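Pollberg Public Inquiry Hearing Rooms
Safety and Security Inspection Checklist, with Comments
Completed December 29, 2023

Thank you to everyone who gave up a morning so we could walk the building before the inquiry sits again. I have tried to write the comments the way I would say them to you in the hallway, so forgive me if I wander a little.

1. Main entrance and bag search
Result: Pass
The new search tables are a real improvement (so much kinder on the backs of the officers!), and the line now stays inside the lobby and out of the rain. Please keep the second lane staffed until the morning session has been called to order, even when it looks quiet.

2. Public gallery, Tulari Room
Result: Pass with comment
The posted limit is 76 seats and the room is set for exactly that. Two seats in the back row wobble and should be swapped out before families of the victims come back in. They have sat through enough already without worrying about a chair.

3. Witness waiting room
Result: Pass with comment
Lovely and calm, and the frosted film on the glass does its job well. The door to the side corridor closes slowly, though, and I was able to catch it with my foot before it latched. Work order 748 is in for the closer.

4. Evidence storage
Result: Fail, recheck needed
The MacPherson cabinets lock properly and the seals matched the register, all the way up to item 968. My trouble is with the sign-out book, where several August entries have a time out and no time back in. I am sure the items came home safely, but a commission looking into how warnings were handled really does need its own paperwork to be complete.

5. Fire exits and extinguishers
Result: Pass
All exits open freely, the lights over them work, and the extinguisher tags are current. The Jumen alarm panel showed no faults. 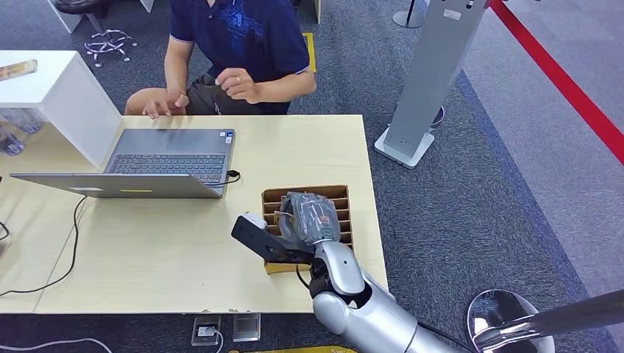

Can members of the press stay in the building during a closed session?
They can stay in the lobby and the press room, but the gallery and the corridor behind it have to be cleared before the doors are locked.

6. Closed session procedure
Result: Pass with comment
We ran a full practice, and clearing the gallery took 18 minutes, which is longer than I would like. Most of that was people going back for coats and umbrellas, bless them. A gentle reminder from the front before the break would help a great deal.

7. Vehicle gate and drop-off
Result: Pass
The barrier works, the mirror has been cleaned and the visitor list was up to date. Commission vehicles should still be checked like everyone else's, please, however familiar the driver's face may be.

Still open: the back row seats, the door closer, the sign-out book. Items 2 and 3 can be signed off by the duty supervisor. Item 4 needs a second visit, and I will bring the register copy with me.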